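**TICKET: table station, fruit to plate, placement drift**
Status: open (was closed, reopened by Heledd)
Owner: Simão Teixeira
Cc: Heledd Watkins, Nia Powell, Ifor Kneath
Area: kitchen chores / Rulleck arm / Tasolex planner

**Summary**
Arm takes the apple out of the bowl fine. Puts it down short of the plate, or on the rim, and it rolls. Used to be rare. Since the April planner update it's most of the time on the left side. Sales wants to tell the Ranasinghe people we can clear and set a table. We can't yet. See bottom.

**Setup**
- one arm, fixed base, head camera looking down at the table
- paper over the tabletop, tape grid on top of it
- plate and bowl, one apple
- Tasolex planner, stock settings except speed at 80 percent
- Sullosel grip pads, the soft ones

**To reproduce**
1. Home the arm.
2. Bowl with apple to the left, plate further back.
3. Run "put the apple on the plate".
4. Watch the release. Don't go by the log, log says success every time.

---

**08:40, Simão**
Ran it before anyone got in. Pick good. Place short. Apple touched the rim and went off toward the middle of the table. Log: success. So first bug is the success check, it only looks at whether the grip opened. Splitting that to its own ticket.

**09:15, Simão**
Swapped the pads for the old hard ones. Same miss. Not the pads. Put the soft ones back.

**09:50, Heledd**
Did you recalibrate after the update? Release notes say you have to, second to last line, easy to miss.

**09:55, Simão**
Did not. Doing it now.

**10:30, Simão**
Recalibrated. Better on the right side of the table, hits center of plate nearly every go. Left side still short. So it's position dependant. That smells like camera angle or the height of the table being wrong in the model, not the planner.

**10:45, Ifor**
Check the paper. When I relaid it in the spring it bubbled and the depth read went funny for a whole afternoon.

**11:05, Simão**
Pressed it flat by hand, a few creases but no bubbles I can feel. Reran left side. Still short. Not the paper, or not only.

**11:20, Nia**
Dumb question from the customer side. A person would just nudge the apple back on. Why can't it?

**11:30, Simão**
Not dumb. It doesn't look again after it lets go. One look at the start, makes a plan, runs the plan. If the apple rolls it has no idea. We could add a second look but that adds time and Ranasinghe already said it's slow. Ynyr's version looked twice and took forever.

**12:10, Ynyr**
It took forever because the vision box was old. Try it again on the new one before you blame me. Branch is still there, called look-again.

**13:25, Simão**
Back from lunch. Pulled look-again. Doesn't build against the new planner, two functions got renamed. Fixed those. Also the tape needs redoing in places, lower line is in bits and there's torn ends round the middle one. Does the calibration use the tape at all or is that only for us?

**13:40, Heledd**
Only for us. For setting things out in the same cell each time. Redo it if it bugs you but it won't move the apple.

**13:45, Simão**
OK leaving it. Table as of now, before I start the left side runs with look-again:
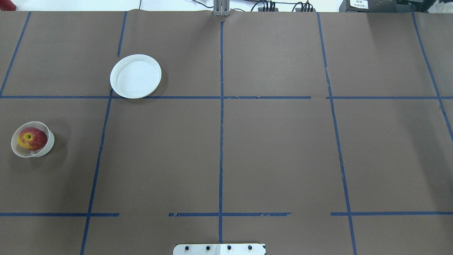

Plan is keep the bowl where it is and move the plate one cell at a time, front to back, then do the same with the plate fixed and the bowl moving. If the miss grows with distance from the base it's the arm model. If it grows toward the left whatever the distance, it's the camera.

**15:10, Simão**
Miss grows toward the left. Distance from base hardly matters. Camera it is. The lens correction file is the one from the old mount, update must of put it back. Nobody changed the path in the config.

**15:35, Simão**
Pointed the config at the right file. Left side lands on the plate. Not always dead center but on it and staying on. Look-again caught the one that rolled and picked it up off the paper, slow but it did it.

**15:50, Nia**
So can I tell them it sets a table?

**16:00, Simão**
No. You can tell them it moves an apple from a bowl to a plate on a table we laid out, with good light and nothing in the way. Forks no. Stacked plates no. Anything wet, haven't tried. My honest take is a kitchen is still a long way off. Their packing bench is closer, parts come in the same place every time.

**16:10, Ifor**
Agree re packing bench. Would want 500 clean runs before I put my name on it though.

**16:20, Nia**
Fine. Will say bench first, kitchen later.

**To do**
- [x] fix lens file path
- [ ] stop the updater resetting the path (Heledd)
- [ ] success check, own ticket (Simão)
- [ ] time look-again on new vision box (Ynyr)
- [ ] long run on bench layout, overnight, if Ifor can get the parts
- [ ] new tape, low priority

Leaving open till the updater thing is done.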